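Home | Forums | TV Drama | Search | Log in

Naravow, series 2: who is watching?
Started by Adoración Figueroa, Apr 16, 2025

Episode 5 was the best yet. Inspector Weerasinghe reopening the harbour case was well done, and the interview ran long without dragging.
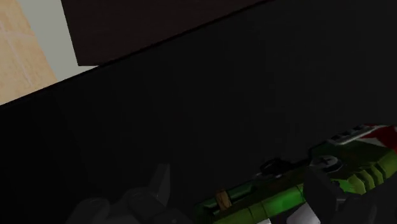
Reply 1 — Nulluscombe
Didn't work for me. She gets a confession out of him in one sitting, after 18 years of silence? Series one took more care.

Reply 2 — Wondinero
He'd already cracked in episode 2, when she showed him room 216. Watch it again.
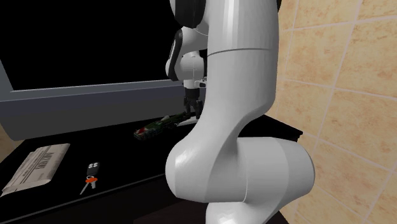
White robotic arm and black countertop

Reply 3 — Nulluscombe
I have. He looks tired, that's all. The sergeant is still good — no complaints there.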